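Knitwear and Pilling: Does Washing Inside Out Help?
Textiles and Consumer Science, final project report
Submitted 15 April 2026

1. What we wanted to find out

Pilling = the little balls of fuzz on sweaters. Everyone has a sweater that got ruined this way. Care labels often say "wash inside out" but don't say how much good it does. So that was our question. Second question, added later: does a mesh bag do the same job, and is it worth bothering with both.

We didn't look at shrinking or color loss. Ran out of time for that.

2. Background (short)

Pills start when loose fiber ends work their way up to the surface and get rubbed. Rubbing tangles them into balls. Short fibers come loose easier than long ones, and a loosely twisted yarn lets go of them faster. Blends can be worse than pure wool because the strong synthetic fibers hold the pill on instead of letting it fall off. That was the part most of us got wrong in the proposal, we had assumed acrylic would pill less.

In the washer the rubbing comes from other clothes, the drum and zippers. On a person it's mostly under the arms, at the cuffs and wherever a bag strap goes.

3. Materials

Yarn: two kinds, Cunov (acrylic/wool blend) and Conier (100% wool, tighter twist). Both bought at the same store same day.
Swatches: 26 total, stockinette stitch, all knit on the same hand-crank machine so tension stays the same. Half Cunov, half Conier.
Detergent: Akl liquid, no softener.
Washer: the Flaron front loader in the dorm basement. Delicate cycle, cold.
Rubbing test: a block covered in plain wool felt, pushed back and forth by a small motor. 2000 rubs per swatch.

Swatches were sewn into tubes, otherwise "inside out" doesn't mean anything. This took forever. If you repeat the project, plan a full afternoon just for sewing.

4. Method

Three groups plus unwashed controls. Group A washed right side out, Group B inside out, Group C inside out in a mesh bag. 20 washes each. Same load of filler towels every time, two pairs of jeans added for rubbing.

All swatches dried flat on a rack. No tumble dryer. After the last wash each one was graded against printed photo standards, 5 = no change, 1 = really bad. Then rub test, then graded again. Graders didn't know which group a swatch came from.

5. Results

Washing only: Group A came out worst in both yarns. Cunov dropped to grade 2, Conier held up better but the fuzz was easy to feel. Group B was clearly better on the outside face. The inside face of Group B looked like the outside face of Group A, so the pills are still forming, they just end up where you don't see them.

Group C was best on both faces. The difference between B and C was bigger for the blend than for the wool.

After the rub test the gaps got smaller. The controls pilled too, and the Cunov controls almost caught up with Group A. So wear matters a lot, and we probably underestimated it when we planned everthing around the washer.

6. Drying and storage

Not tested, this is from the reading. A heavy knit hung up wet will stretch at the shoulders and get longer. Even dry, a hanger can leave bumps in the shoulder seam. Folding is the safer choice for anything chunky. Rough upholstery counts as a rubbing surface as well, same as a bag strap. 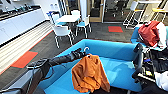 Mila's comment on our draft was that the grading scale is too coarse and we should have weighed the fuzz shaved off each swatch. Fair point. A half grade either way changes how the Conier results look, and weight would have given us something to put in a proper graph. We'd need a better scale than the one in the lab though.

7. Problems

Two swatches came unsewn in the wash and had to be resewn, they may have gotten extra wear on the cut edge.
The washer was out of service for part of the project so the washes weren't evenly spaced.
Felt on the rubbing block got smooth after a while. We changed it between yarns but should of changed it more often.
Only one stitch pattern. Ribbing might behave diffrent.

8. Next steps

Repeat with a fabric shaver step in the middle, to see if shaved knits pill again faster. Add a cotton yarn. Leftover swatches are in the labeled box in the textiles lab, free to use until the end of June.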